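Ticket 418: Second arm cell, what to order and what to hold off on
Opened by: Raíssa Araújo
Assigned to: Domingo Ojeda
Status: Waiting on purchasing
Category: Equipment planning / Orkau cell

Raíssa Araújo wrote:

Hi Domingo, and hello to anyone else who gets copied on this! I'm trying to put the September equipment request together and I'm stuck on the Orkau cell, so I thought a ticket would be better than another long email that gets lost (my last one did, I think, and I'm partly to blame for the subject line). We want a second cell for the cloth folding work, same layout as the first one, two arms on one shared rail. Pukondale sent a quote and I can't make it match the parts list you gave me in the spring. Their quote has one rail kit and two carriages. Your list has two rail kits and two carriages. Did we buy a spare the first time, or is one of these just wrong? The difference is $568, so it won't sink us, but I'd like to know what I'm signing.

Domingo Ojeda wrote:

Hi Raíssa, good catch, and sorry for the muddle. My list is the wrong one. We ordered two short rails first, found out the arms couldn't get close enough to each other in the middle, and sent one back for credit against the long one. I never cleaned up the spreadsheet. Go with the single long rail. Please do check that the gear rack is included, though. Last time it was a separate line and we lost more than a week waiting for it with everything else sitting in boxes. I was not very cheerful that week, as Edivaldo will tell you.

Raíssa Araújo wrote:

Thank you, that helps a lot. I called Pukondale and spoke with a very patient man there, and the rack is NOT included. He's adding it for $163. He also asked if we want the cable clips and I said yes without knowing what they cost, so I'll find out tomorrow and post it here.

Edivaldo Honorato wrote:

Jumping in, since I'm the one who changes the gripper pads. Can we please budget for spares from day one? With cell one we treated them as something we'd buy when needed, and then we needed them on a Thursday-before-a-holiday sort of afternoon and Stisusia was closed until the next week. One box is $265 and would keep both cells going for a good long while. I'd also ask for a longer cable on the right-hand arm. The one we have works, but I don't love how much of it ends up looped near the carriage, and if the arm goes all the way left I stand there watching it like a nervous parent.

Raíssa Araújo wrote:

Pads are added, Edivaldo. On the cable, is it longer we want, or the same length with better routing? I ask because the quote only has one length, and a custom one means going through Mwakyusa, and you both remember how that went with the brackets.

Domingo Ojeda wrote:

Let's try routing first. I'd put the cable chain on the wish list and leave the custom length off this request.

Raíssa Araújo wrote:

Update, August 19, 2018. Clips came back at no charge, bless them. The request now has one long rail, two carriages, the rack, two arms with grippers, the clips and the box of pads. The cable chain is on the wish list. Domingo, could you read through it once more before it goes up? I've attached cell one for whoever reviews this upstairs and hasn't been down to see it. Both arms should be ordered with the purple cables clipped along the upper link, as on the left one here, and the toothed rack needs to run the length of the near rail so both bases can share it. 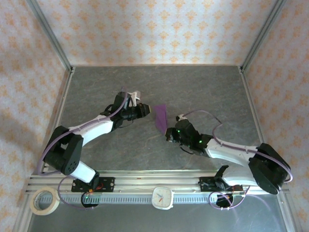
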